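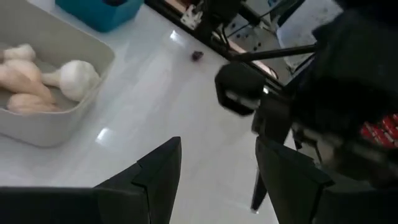 Gray bin with soft toy food, garlic bulb included.

Section 2. Setting up your Ganent reflux log

For the Ganent bedside tilt wedge and the Urkex app. Read all of it before the first night. If your doctor has told you something different, go with your doctor.

2.1 Before you start

Wedge, cover, pump, phone. Charge the pump first, full charge, green light steady. Have your medicine list handy, the app asks for it and you can't skip that screen.

Caution: trouble swallowing, chest pain, black stools, vomiting blood, weight loss you can't explain. Do not set up the log and wait. Get medical help now.

2.2 Pair the pump

1. Phone Bluetooth on. App open.
2. Hold the pump button until the light blinks blue.
3. Tap Add Device. Pick Ganent from the list.
4. Type the code from the bottom of the pump.
5. Wait for the beep. No beep, start over at step 2.

Note: pumps bought before October need the update first. Settings, then Device, then Update. Takes 10 minutes. Leave the pump pluged in the whole time.

2.3 Set your meal times

1. Tap Meals.
2. Enter your usual dinner time. Be truthful, not the time you wish you ate.
3. Enter bedtime.
4. If the gap is short the app shows a yellow bar. You can still save.
5. Turn snack reminders on or off. Off is the default.

Log food and drink as you go. Coffee, alcohol, tomato, chocolate, mint, fried food, garlic and onion all have their own buttons. Anything else goes under Other, free text, 30 characters max. Portion size is small, medium or large. No need to weigh anything.

2.4 First night

1. Wedge flat on the mattress, wide end at the headboard.
2. Cover on, zipper down.
3. Lie back. Shoulders on the wedge too, not just your head.
4. Press Raise. Stop at level 2 for the first few nights.
5. Sliding down the bed? Drop one level.

Caution: not for children. Not for use after neck or back surgery unless your surgeon says OK. Keep the air hose clear of your arms and neck.

2.5 Morning entry

1. Open the app when you get up.
2. Rate heartburn, cough and sour taste, each 0 to 10.
3. Add any antacid you took overnight, with the time.
4. Save.

Missed a morning? You have 72 hours to fill it in, after that the day locks. Locked days show as blank in the report, they do not count as good days.

Note: the log doesnt diagnose anything. Do not stop or change a prescription because of a score.

2.6 Sharing the report

Reports, Export, PDF. Print it or email it to the clinic. Camenzind accounts can send direct, see Section 5. Jindale accounts can't yet.

Setup questions: Nuno Azevedo, product support, through the Help tab. Have the pump code ready.

Next: Section 3, Cleaning the cover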